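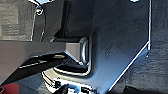
Fittings and storage: notes from the Pliravia open day

Pliravia opened its cabinet works to trade visitors for one afternoon in November. I attended with Humaira Dhanial, who specifies changing-room furniture for schools and sports halls. The visit ran from 1 pm to shortly after four and covered the panel shop, the hinge bench and the display room at the far end of the building. Fahad Ansari led our group.

Panel shop

Boards arrive cut to height and are edged on site. The standard tall unit has an internal depth of 681 mm in the deep version and 345 mm in the shallow one. Fahad Ansari said the shallow unit accounts for most orders from offices, and the deep one for nearly everything else. The deep unit takes a coat on a side hook without the garment touching the door. I asked whether an intermediate depth was planned. It is not.

Edging was running on one line only. The second was down for a roller change and we were taken past it fairly quickly, so I have no notes on feed speeds.

Hinge bench

Door hardware comes from two suppliers, Rusu and Kanar. The Rusu hinge is the default and opens to 105 degrees. The Kanar pattern is used where units stand side by side and the doors must clear a neighbouring handle. Zubaida Zaidi, who looks after the bench, had one of each on the table with the adjustment screws backed out. Side adjustment is made first, then height. She advises against correcting height with the side screw, a habit she sees often on units returned from site.

Replacement hinges are held in stock for current models. For older units the works will match the hole pattern if sent a drawing, but not from a photograph.

Display room

Tall white units with hooks and a low shelf are the main product, sold under the name Ziteo. Garments had been hung inside, which made the usable width easier to judge than a bare cabinet would have done. A heavy hooded top takes up much more room than a jacket of similar length, and two bulky items on neighbouring hooks will meet in the middle.

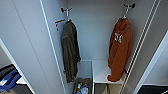 Jacket and hooded sweatshirt on double-prong hooks, with the low shelf beneath.

Hook position is the main choice left to the buyer. Back-wall hooks keep clothes square to the door and easy to reach. Side-wall hooks leave the back panel clear and suit long garments, although the person hanging them has to reach in at an angle. Humaira Dhanial prefers the side position for swimming pools and the back position for classrooms. Usman Hayat, from the sales office, confirmed that either can be ordered at no extra charge, provided it is stated before drilling.

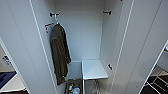 The low shelf raised more questions in our group than the hooks did. Buyers want to know whether it can be sat on. Usman Hayat would not give a load figure on the day and referred us to the data sheet, which Areeba Rajput is revising. Until it is issued I would specify the shelf for bags and shoes only.

Lead time is 24 working days from approved drawing. Samples of the hinge and hooks can be borrowed, and the request should go to Areeba Rajput with the unit depth and door handing stated.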